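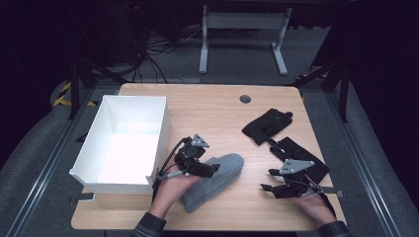
A grey slipper and an open white box on the table.

Why I want the police desk to be open again in Clevmont

By Farzana Virk
May 2023

My neighbour Rukhsana Arain lost her handbag from her car in September. The window was broken, the bag was gone, and in the bag were her keys, her bank card and a letter with her address on it. She did what a sensible person does and went to the police station on Dranton Road. The door was locked. A paper on the glass told her to use the website or to call the number.

She is 71 and she does not like websites. She called, she waited, she was given a reference number, and after that she received one message which said that the matter was closed. No officer came to look at the car. She changed her locks with her own money and she slept at her sister's place until it was done.

I know the arguments for closing the front desk. I went to the meeting at the community hall where Inspector Ross MacLeish explained them to us, and I found him polite and quite patient. Few people were using the desk, he said, and an officer who sits behind glass cannot be in a patrol car. He told us that a report made online goes to the same place as a report made in person. I believe him that it goes to the same place. My doubt is about what is inside the report when it arrives.

When I came to this country I worked for two years as an interpreter, mostly in clinics and sometimes for the police. I learned that people do not tell the important thing first. A man comes in to say that his bicycle is stolen. He talks about the colour of the bicycle, the price, the lock. Then, when he is already standing up, he mentions that the same boys have been knocking on his door at night. A form has no place for this. It has a box for the bicycle, and when the box is full he presses the button and goes away.
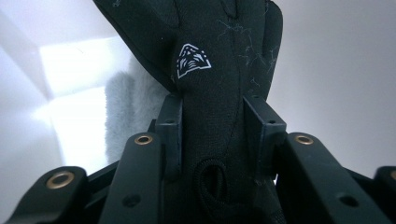
There is also the question of shame. Waqas Magsi, who runs the phone shop beside the bakery, was tricked into paying for a delivery that did not exist. He lost a good part of his savings and told only his brother. I asked him why he did not report it, and he said that he started the form and stopped at the page where one must write the amount. In front of a kind officer, maybe he would have said it. Maybe not – I cannot prove this, and I do not want to pretend that I can.

Some people will say that I am asking for the old days. I am not so old, and I report things online myself when it is a broken street light or graffiti on the bus shelter. For these the website is good and fast. But a burglary, or a threat from a former husband, is a different kind of matter, and I think a town of our size should have a room where one can sit down and say it aloud.

We collected over 200 signatures outside the Hashmi grocery, and Waqas Mengal took them to the council himself. The answer was that policing is not a council responsibility. The police, in their turn, wrote that the use of the building is being reviewed with the council. I have read both letters several times and I still could not tell you who decides.

Our request is small. Open the desk for 3 afternoons in the week, from noon to 5, with one officer or one trained civilian. Write the hours on the door in large letters and in more than one language. Try it for a year and publish how many people came and what they came for. If the chairs stay empty, I will accept that the inspector was right, and I will write so in this same newspaper.

Rukhsana still has her reference number on a piece of paper behind the clock. She asked me last week whether she should keep it, and I told her yes, keep it for now.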